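Gilteck Hand Gripper, two-finger, for teaching by demonstration

$1,039 each, spare finger pads sold separately

I've been selling these for a while now and I still use one myself most weeks, so let me tell you what you're getting. You hold it, you squeeze, the two fingers close, and the camera on top records everything your hand does. No robot in the room, no remote control rig, no cables to trip over. Do the job by hand, take the recording home and train on it.

The pads are soft and textured, and they're the part I get asked about the most! Hard tips are fine for boxes and mugs, but small shiny stuff wants to slide right out. Give yourself 15 minutes with something easy before you record anything you plan to keep. Squeeze slowly, come in low, and let the pads settle before you lift.

My favorite practice job is sorting jewelry on a bedspread. Beaded bracelets sag when you pick them up, a thin wire hoop lies so flat that you have to sneak one pad under it, and the cloth bunches up if you push down too hard (you'll do that a lot the first day). I like using a shallow box lid as the place to put things. 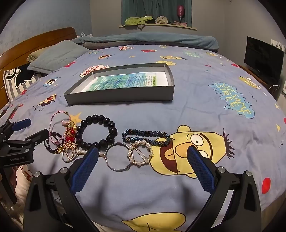 Declan McKinnon wrote in to say the hoops gave him more trouble than anything else, and that he got much better once he started tilting his wrist and dragging the piece a little before closing. He also wishes the trigger spring was lighter. Fair point - there's a softer spring in the spares kit now, and it swaps in with one screw.

If you're working with two hands, order two grippers and start both recordings together. It's a lot easier to line things up later. We ran 3,000 short demonstrations that way at Ginddale last March and wore out one set of pads.

In the box: gripper, camera mount, one set of pads, charging lead, wrist strap. Weight and mounting drawings are on the downloads page.

Price checked 2/11/19. Ships from Ciltarcombe. For orders of more than 15, ask for Thijs Cuypers.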